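Home > Your Stay > Frequently asked questions

Frequently asked questions about the Cutilbridge Walking Weekend

Hello, and thank you for thinking of joining us! We get a lovely lot of letters and emails in the run-up to June, and many of them ask the same few things, so we've gathered the answers on one page. Do have a read through before you write to us (though we're always happy to hear from you all the same).

How long are the walks?

There are three to choose from. The Mill Loop is the gentle one and takes most people a morning, with a good long stop for cake. The Isah Path goes up through the woods and back along the river, and you'll want a packed lunch for it. The Skekex Round is for those who like a proper climb — it tops out at 386 metres, and the last stretch is steep enough that even our regulars go a bit quiet.

Do I need to book?

Yes please. We have 200 places on the Saturday walks altogether and they do go. Booking closes on 19 June 2019, after which we send the numbers to the tea tent and can't easily squeeze anybody else in.

What if the weather is bad?

We walk in rain, and we walk in drizzle, and one year we walked in something that was nearly hail. The only things that stop us are thunder and thick mist on the tops. If the mist is down in the morning, the Skekex walkers are offered the Isah Path instead, and it's a very pretty second choice, with the bluebells only just over and the wild garlic still about.

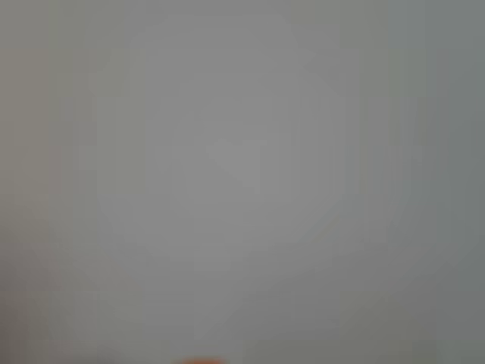 Can I bring my dog?

You can, and we'd love to meet them! Dogs need to be on a lead for the whole of the Mill Loop, as there are sheep in nearly every field. Please bring a water bowl, and be ready to lift smaller dogs over the two stiles by the weir.

What should I wear?

Boots with a decent grip, ones you've already worn in. Every year somebody turns up in a brand new pair and is hobbling by the second gate. Bring a waterproof, a warm layer and a hat, even if it's sunny when you set off from the village.

Is there parking?

There's room for 300 cars in the field behind the Leltomik Hall, and it's free all weekend. Follow the yellow signs from the bridge and not your sat nav, which will take you down a farm track with nowhere to turn.

Who leads the walks?

Lærke Grímsdóttir leads the Skekex Round, as she has for years, and she'll answer any question you like on birds, stone walls or the best way to dry out a map. The other two walks each have a leader at the front and another at the back, so you can go at your own pace.

I've booked but I can't come. What now?

Drop us a line as soon as you can and we'll pass your place to someone on the waiting list and send your money back.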